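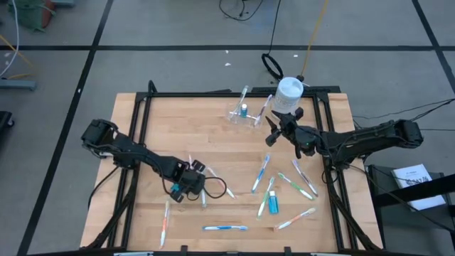
Photo: Margareta Buzatu

Margareta Buzatu
Toothbrushes, then. Eleven of them on or near a butcher-block top, plus a clear holder, a lidded cup and a small teal bottle with a white cap. I have been sorting bathroom storage since Tuesday and this is the category with the worst ratio of volume to trouble. Notes follow.

Margareta Buzatu
First, the geometry. A manual toothbrush is a long lever with the wet mass at one end. Stood in a holder, it leans until the handle meets the rim. Two brushes lean in opposite directions and leave a gap between them. Four brushes put their heads together at the top, exactly where you want them apart.

Margareta Buzatu
So my holder rule is 2 brushes per open holder, whatever the packaging says. If the holder has separate slots, one per slot, with the heads turned outward. A household of five needs either a slotted holder or three open ones.

Margareta Buzatu
Clear plastic is the right choice for the holder. You can see the residue at the bottom before it becomes a project. Opaque ceramic looks better on a shelf and conceals a quarter inch of gray paste. I have owned both.

Margareta Buzatu
Drainage. A holder with no hole in the base is a cup. Treat it as one: empty it, rinse it, turn it upside down. The Millow I use at home has a slotted insert that lifts out, and the insert is the only reason I still have it. The older Stistard has a fixed divider and needs a bottle brush.

Margareta Buzatu
Color. Clear handles are a poor choice for a shared bathroom. Two clear brushes in a clear holder are the same brush at 6 a.m. Blue and white next to plain white is fine. Pale with a pinkish head is fine. If you buy multipacks, give each person a color and write it inside the cabinet door.

Margareta Buzatu
Sorting order, for anyone emptying a drawer:
1. Everything onto a flat surface, spread out, no overlaps.
2. Still in use, by person.
3. Unopened spares.
4. Splayed bristles, straight to the cleaning kit or the trash.
5. Unknown owner. Same as 4, without discussion.

Margareta Buzatu
Use a light, plain surface for step 1. Wood with a long straight grain works well, as anything lying diagonally shows up against the strips. Patterned towels are terrible. I lost a travel cap on one for most of an hour.

Margareta Buzatu
Spares should lie flat in a shallow tray, heads all the same way. The Bundard drawer tray cost me 427 in loyalty points and takes a single layer. A second layer defeats the purpose – you stop seeing what is underneath and buy another pack.

Margareta Buzatu
Cups with lids: useful for floss picks and cotton swabs, wrong for brushes. A closed lid holds the moisture in. If the lid has to stay with the cup, keep the cup for dry goods only. Translucent is adequate here, you only need to know if it is nearly empty.

Margareta Buzatu
Small bottles do not belong among the brushes. They drift into the space between the handles and then everything has to be lifted out to reach them. Put them on the next shelf up. Yes, I know where the teal one is at the moment.

Margareta Buzatu
Someone asked about the wall-mounted Mägi. Good bracket, weak adhesive pad. Mine held from November until the first hot week. I now use two screws and a level.

Margareta Buzatu
Retired brushes: keep three for grout, faucet bases and the window track. Cut a notch in the handle so they cannot return to the holder. A rubber band also works but perishes.

Margareta Buzatu
Next up is the travel bag, which has four tubes of toothpaste in it, all open.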